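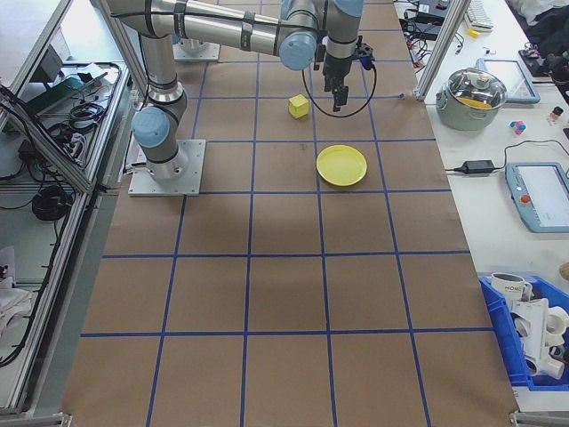 Workshop > Diary > Winter
17 January 2018, by Raili Suominen

I spent the whole evening on the arm again and forgot my supper. Santeri wants the speed up at 300, but I like it at 200, where I can still follow it — call me timid. The blue tape grid on the brown paper was my idea and I'm rather proud of it, because now I can say "the square with the yellow plate" and he knows just where I mean.

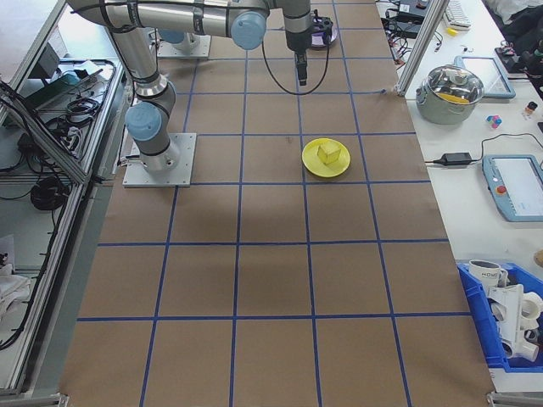 He still says 300, of course. We'll argue it out over coffee tomorrow, and I must remember to bring milk.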